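Lekota Makerspace — Equipment Group
Minutes, 10th March
Chair: Siu-fong Yip
Notes: Emiliano Trujillo

1. Minutes from February
Approved with one fix: the Edden quote was for the arm only, without the gripper. Siu-fong has the corrected copy.

2. Urnent arm kit, trial so far
We are 2 weeks into the 8-week trial and it is going really well! Emiliano unpacked the kit and had the first arm moving the same evening, which was a lot faster than with the old Dukcombe arm (that one took us most of a month, and we never did get the wrist to hold still). The assembly guide is clear, the screws come sorted by size, and the teaching mode is a joy — you move one arm by hand and the other copies it.

Less good: the software guide skips the calibration step completely. Emiliano has written up his own notes and will put them in the shared folder. The power supply also gets in the way of the drawer under the bench, so we need a longer lead.

3. Price
The kit is $545 with both arms. Edden wants $242 for a single arm, but then the gripper, camera and mounts are all extra and we would be printing most of the parts ourselves. General feeling was that the full kit is the better buy if the trial keeps going like this.

4. Gripper pads
Lots of talk on this one. The soft ribbed pads are the part everybody wants to try, and Siu-fong would like the school group to have a turn with them before we decide. Emiliano brought the view from the wrist.

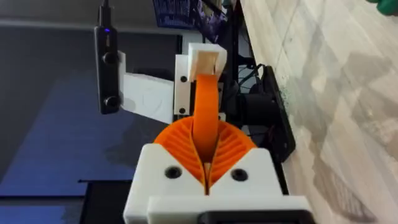 Siu-fong asked whether we can buy the pads separately, as she expects them to wear out long before the motors do. Emiliano did not know and will write to Urnent. He would also like to try printing a set in a softer material — agreed, as long as the original pads stay safe in the box.

5. Actions
Emiliano: calibration notes, email to Urnent about spare pads, longer power lead.
Siu-fong: ask Edden for a price with gripper and camera included, find a date for the school group.

6. Any other business
The bench booking sheet is full again. Please cross your name off if you finish early.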